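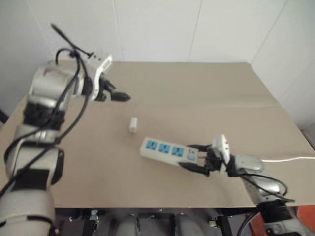 Left arm freezes over the adapter when right arm is holding the power strip – planner or perception?

posted by flostden_kev in Two-arm setups, 1/1/23

Happy new year, stuck already. Two arms, one table, cardboard top. Job is: right gripper picks up the power strip and keeps hold of it, left gripper picks up the little white plug adapter and puts it in one of the blue sockets. Pic is how it looks right when it hangs. Right arm has the strip, left one is up in the air, gripper open, adapter standing on the cardboard where it should be. And then nothing.

What I know so far

Either arm alone is fine. Left arm picks the adapter every time if the strip isn't on the table. Right arm picks the strip every time, adapter or no adapter.

Both together, the left arm goes to its pre-grasp pose and then the planner says "no valid path, goal in collision". Sometimes it finds something after a long wait, and it's a crazy path, elbow way out to the side, and I hit stop.

Software is Langat for planning (version 6, the September build) and Hundton for the object poses. One camera looking down at the table from the head. I attach the strip to the right gripper in the planning scene when the gripper closes. At least I think I do, the call returns ok.

Things I tried: planning timeout way up. Swapped planners. Moved the adapter further from the strip – helps a bit, not enough. Re-did the hand-eye calibration for both arms, errors look the same as before. Made the adapter box smaller in the config, no change at all.

Log has this over and over:

left_arm: goal state in collision: left_finger_1 – octomap
left_arm: goal state in collision: left_finger_2 – octomap
left_arm: planning failed, 121 attempts

I have to show this working pretty soon and would rather not just turn collision checking off. Anyone?

Hjalti Þórarinsdóttir

Not the planner. Read your own log – the fingers are hitting the octomap, not the strip and not the right arm. So something in the point cloud is sitting where the left fingers want to go.

My guess, two things on top of each other.

First one, the adapter itself. When you ask for a grasp, the adapter has to be taken out of the octomap or the fingers will always "collide" with it. Hundton does this for you but only for objects it has a current pose for. Adapter alone on the table, pose is good, points get removed, grasp works. With the strip up in the gripper you have two white plastic things fairly near each other and the segmenter may well be merging them, or giving the adapter label to the end of the strip. Then the pose goes stale and the points stay in. Would also explain why moving it further away helped.

Second one, the strip. You attached it to the gripper, good, but attached objects are only masked out of the cloud if they are in the self filter list. Otherwise the planner has the strip twice, once as your nice attached box and once as a blob of voxels. The blob doesn't move when the arm moves, it stays behind until something clears it. Same for the cable!! Your strip model is surely just the housing. The white power cable goes off past the right arm to the side and I'd bet that's not modeled anywhere. Cable voxels shouldn't bother the left arm much out there but they will bother the right one as soon as you try to bring the strip in to meet the adapter.

What I would do, in this order:

Turn on the filtered cloud in the viewer (not the raw one) and stop at the pre-grasp pose. Look at the adapter. If there are points on it, that's your bug.

Check the timestamp on the adapter pose. If it's old, the detector lost it when the strip came up.

Add the attached object to the self filter, with padding. Default padding is too thin for a strip held at one end, any small tilt in the grip and the far end pokes out of the box. The end away from the gripper is exactly the end nearest your adapter.

Clear the octomap after the attach, wait for one fresh cloud, then plan the left arm.

Don't raise the timeout. A goal in collision is in collision, more time just gets you some other IK solution, and that's where your crazy elbow comes from.

Victor Kinyua

Agree with most of the above, had nearly the same with our Flesent cell. One more thing to check tho. Is anything filtering the loose cables on the arms themselves? Yours have black loops hanging off the joints, and on the left one there's a thin cable sticking straight up over the wrist. The robot model knows nothing about those. In our case the loops got into the octomap as little floating islands right near the gripper, came and went depending on pose, drove us mad for 7 days.

Fix was dumb. Fat padding on the wrist and forearm links in the self filter only (NOT in the collision model, or it can't get near the table any more), plus drop any cluster under 1,800 points that isn't on the table plane. Check that number against your adapter first, it's a small block and you can filter it straight out of existance. Ours was tuned for our camera.

Also the white bracket by each gripper. Is it in your URDF? Wasn't in ours. Same symptom, collision reported on the fingers becuase the stray points are right behind them.

And plan them one after the other until this works. Freeze the right arm, plan left, then do the insert. Doing both in one group of joints with a bad cloud is just pain.

toolbench_ana

just disable the octomap and use boxes for everything, table is flat anyway. we do it this way and no problems

Hjalti Þórarinsdóttir

Works for the table, sure. Wouldn't do it with a cable on the table that nothing has a model of. Ok as a test for one run with the speed turned down, if the left arm goes straight to the adapter then you know it was the cloud.

flostden_kev

Ok ran that test, left arm goes straight there with the octomap off. So it's the cloud. Filtered view has points all over the adapter and the pose stamp is from before the strip was lifted, so Hjalti's first one. Attached object wasn't in the self filter either, added it now. Bracket is not in the URDF, will measure it tomorrow. Still have to sort out the detector mixing up the two white things – will start a new thread for that one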